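Workshop notebook, service counter automation
September
Entry opened 8:40 a.m.

Purpose of this entry: to record the present state of the counter trial at the Itport workroom, and the changes to duties that have followed from it. Colleagues at Zedby have asked for the same information, and a copy will be sent to them.

1. Scope of work. The arm is assigned to two duties at the table: handling of drink cans and handling of the pink tableware. All other counter work remains with staff. The Colenico schedule originally placed glassware in the same phase. That item has been moved back until the grip pads have been reviewed.

2. Runs. The log stands at 361 attempts. Of these, 28 were stopped by the attendant and 4 ended in a dropped item. The drops all involved tableware. No can has been dropped, although two were gripped hard enough to mark the side, and the closing force was lowered afterward.

3. Staffing. Before the trial, one person cleared and reset the table throughout the shift. That person now attends the arm and keeps the log. The work involves less lifting and a good deal more standing and watching, and the attendants have reported that the watching is the more tiring of the two. Attendance is therefore limited to 3 hours at a stretch, with a change of duty afterward. The limit applies to everyone, including those of us who wrote it.

4. Training. Attendants asked for the stop procedure on a single printed sheet. It has been drafted. The wording "intervene as appropriate" was struck out, as two attendants had read it in opposite ways. The sheet now says when to press stop and who restarts.

5. Approach positions. Wrist views at the table, fingers open:

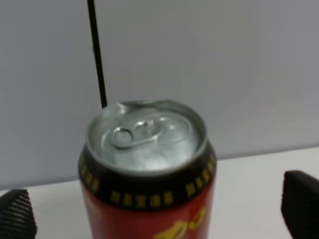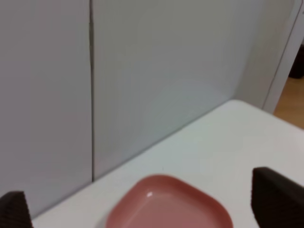
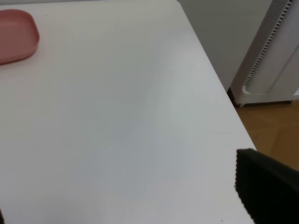
6. Table cleaning. Wiping the tabletop was part of clearing, and when clearing was reassigned the wiping was left with no owner. It is now entered under the attendant's opening and closing duties. The Masri checklist does not mention it and should be corrected.

7. Job descriptions. The written description for counter staff still lists clearing as a main task and does not list attendance or logging at all. Staff have asked whether the grade will be looked at again. This workroom cannot answer that, and the question has been passed on in writing. Until a reply is received, attendance is to be recorded as a separate line on the time sheet.

Open items: grip pad review; revised checklist; reply on grading. The log column headed "reason for stop" needs more room, as attendants have been continuing their notes on the back of the page.

Entry closed 11:15 a.m.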